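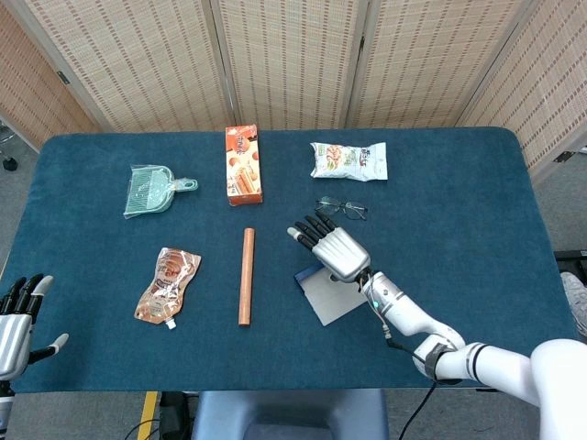 本页最后更新：11月7日，星期四

Skusine开放桌面整理服务包试用申请，首批名额18个

Skusine本周开始接受桌面整理服务包的试用申请。服务包面向已经配备双臂人形机器人的单位，内容包括一套桌面物品整理程序、一次上门调试，以及试用期内的远程支持。首批名额为18个，试用期135天，期满后由用户决定是否转为正式订阅。

服务包只处理一类工作：机器人坐定或站定在一张桌子前，把桌面上散放的日常物品逐件拿起，放到指定位置。Skusine在产品说明中把物品分成四组，分别是硬质小件、软包装、细长件和易损件。零食盒、擀面杖、小簸箕一类东西形状固定，抓取方式相对单一；揉皱的零食袋和带旋盖的吸嘴饮料袋每次摆放形状都不同，程序需要临时选择下手的位置；眼镜归在易损件，手指靠近时会自动放慢速度，并限制夹持力度。

目前版本的物品库收录777种物品。不在库里的东西，机器人会先停下，由操作人员在屏幕上选定组别后再继续。用户也可以自行添加物品，做法是把同一件物品在桌上换几个位置和朝向，各示范一次，由程序生成新的条目。新条目默认只在本单位使用，不会上传到公共物品库，用户另行勾选的除外。

硬件方面，服务包要求机器人带五指手，头部有摄像头，两臂都能够到桌面中线。只有一只手可用的机器人也能安装，但双手配合的动作会被关闭，例如一手按住袋子、一手捏住瓶盖。夹爪式末端不在这一版的支持范围内，Skusine表示明年5月的更新会加入，届时已签约的用户不另收费。

桌面本身也有要求。说明书建议铺一层颜色均匀、不反光的布，桌子后方用屏风或隔板挡住，避免走动的人进入画面。桌角最好是圆角。桌面高度可以在调试时设定，之后如果换了桌子，需要重新校准一次，大约用时半小时，用户自己可以完成，不必再约上门。

Surcombe的一家设备租赁商Cherkaoui从今年夏天起参加了内部测试，他们把服务包装在两台展示用机器人上，每天由店员摆放物品。Cherkaoui在反馈中提到，硬质小件的表现最稳定，换了包装的同类零食也能认出来。问题主要有两个。一是透明镜片在强光下不容易识别，机器人有时会在眼镜上方停留较久，再给出“请确认”的提示。二是物品叠放时，程序会先动上面一件，如果下面是打开的扁纸盒，纸盒容易跟着移位。Skusine称第一个问题已在现版本中调整，建议用户同时避开直射灯；第二个问题仍在处理，试用期间建议物品之间留出间隔。

Cherkaoui还提到噪声。夜间闭店后运行时，手臂关节的声音在隔壁房间可以听到。服务包里有一个低速模式，声音会小一些，单件物品的处理时间相应变长。这一模式在设置菜单的第二页，默认关闭。

费用分两部分。试用期间只收上门调试费，按距离计算，Surcombe市内免收。试用期满转为订阅的，按机器人台数每月计费，每台106元，物品库更新包含在内。中途停用的，当月费用不退，已经自行添加的条目可以导出保存。

服务包不提供机器人本体，也不包括线缆、工作台和安全围挡。Skusine的技术支持设在Skarnness，远程支持时间为工作日上午九点到下午六点。上门调试由两名技术人员完成，一般需要半天，现场要有一名熟悉机器人急停操作的人员在场。调试前请把机器人的线缆理顺，地面留出通道，桌下不要堆放会碰到腿部或底座的箱子。

申请表可以在Skusine网站的试用栏目下载，需要填写机器人型号、手部型号、桌面尺寸和主要处理的物品。填写物品时不必列品牌，写明材质和大致尺寸即可。表格提交后，工作人员会在五个工作日内回复是否符合条件。名额按提交先后安排，同一单位最多申请两台。教育机构与企业使用同一张表，在“用途”一栏注明即可。

已经购买旧版抓取程序的用户可以同时申请试用，两套程序能装在同一台机器人上，但不能同时运行。切换前需要让双臂回到初始位置，并清空桌面。旧版程序的维护照常进行，原有合同不受影响。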